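Accueil > Cuisson > Minuteurs et petits instruments > Minuteur mécanique Hemano 8

Minuteur mécanique Hemano 8
Réf. HEM-8-IV
En stock, expédié depuis l'entrepôt de Prornemside

Il existe des minuteurs qui parlent à votre téléphone. Le Hemano 8 ne parle à personne. Vous tournez la couronne, il fait tic-tac, puis il sonne, et il sonne fort. Si vous cherchez un appareil capable de vous envoyer une notification pendant que vous promenez le chien, nous vous conseillons de ne pas promener le chien pendant une cuisson.

Le modèle doit son nom aux 8 rubis de son mouvement, ce qui est beaucoup pour surveiller des coquillettes. Bok-nam Koo, qui l'a dessiné, venait de l'horlogerie et n'a jamais tout à fait accepté d'en être partie. On lui a demandé à plusieurs reprises de descendre à quatre rubis. On lui a aussi demandé une version rose. Les deux dossiers sont clos.

Comment ça marche
Tournez la couronne à fond dans le sens des aiguilles d'une montre, puis revenez à la durée voulue. Oui, même pour trois minutes. C'est écrit dans la notice, c'est écrit sous l'appareil, et le service après-vente reçoit quand même chaque semaine un minuteur « qui s'arrête tout seul à six ». Il n'est pas en panne, il n'a pas été remonté.

La graduation va de 1 à 60 minutes. Les cinq premières sont plus espacées que les autres, pour les œufs. Au-delà d'une heure, remontez une deuxième fois ou faites confiance à votre nez.

La sonnerie dure douze secondes. Elle vient d'un vrai timbre en laiton frappé par un vrai marteau, et elle traverse une porte fermée, une hotte en vitesse 2 et la plupart des conversations familiales. Pas de réglage du volume. Un torchon plié posé dessus donne de bons résultats.

Caractéristiques
Mouvement : mécanique à ressort, 8 rubis
Durée maximale : 60 minutes
Précision : plus ou moins 20 secondes par heure
Boîtier : acier émaillé, socle caoutchouc
Diamètre : 74 mm
Poids : 310 g
Coloris : crème, vert bouteille, noir
Pile : aucune, merci de ne plus nous demander laquelle
Garantie : 2 ans, mouvement compris

Aimanté ou pas ?
La version standard se pose. La version M porte un aimant au dos et tient sur un réfrigérateur, une hotte métallique ou le flanc d'un four encastré, à condition que ce flanc soit froid. Nous ne recommandons pas la porte du four. Un client nous a assuré que cela fonctionnait très bien, puis nous a commandé un second minuteur en septembre. N'approchez pas non plus la version M d'une plaque à induction allumée : le mouvement n'aime pas ça, et Bok-nam encore moins.

Entretien
Chiffon humide, et c'est tout. Le lave-vaisselle est exclu, y compris le programme délicat, y compris « juste une fois ». La farine est le principal ennemi de la couronne ; un pinceau à pâtisserie sec en vient à bout. Ne huilez rien. L'huile d'olive n'est pas de l'huile d'horloger, même la bonne.

Série Hoxha
Nous avons aussi en rayon la série Hoxha, cadran noir et chiffres ivoire, limitée à 1 534 exemplaires numérotés sur le socle. Le chiffre n'a rien de symbolique, c'est le nombre de cadrans sortis du lot de peinture. Même mouvement, même sonnerie, prix plus élevé. Il y a un public pour cela et nous le saluons.

Où le poser
À portée de main, loin de la vapeur, et pas derrière la machine à café, où on l'entend très bien sans jamais le trouver. À côté de la plaque, laissez une largeur de main entre le boîtier et la casserole.

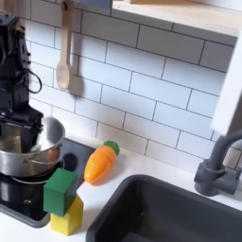 Gardez-le aussi hors d'atteinte des enfants entre deux et six ans, qui trouvent la sonnerie excellente et comprennent très vite la couronne.

Avis clients
Tyson Morin, 06/03/2019, quatre étoiles
« Très bel objet, lourd, agréable à tourner. J'enlève une étoile pour le tic-tac, qu'on entend du salon quand la télé est éteinte. Ma femme en remettrait une pour la même raison. Le risotto, lui, n'a plus d'excuse. »

Réponse d'Ivotby : merci pour ce retour. Le tic-tac s'adoucit un peu avec l'usage. Votre oreille aussi.

Pièces et réparation
Ivotby garde 700 ressorts de rechange en réserve, ainsi que les couronnes, les timbres et les socles. La couronne se change à la maison avec un petit tournevis plat. Pour le ressort, renvoyez-nous l'appareil : il est plus rapide que vous et il part généralement sous le frigo.

Livré avec : notice en quatre langues, pochette en coton. Le torchon plié n'est pas fourni.

Voir aussi : sablier Hemano 3 minutes, thermomètre à sucre, balance à plateau Ivotby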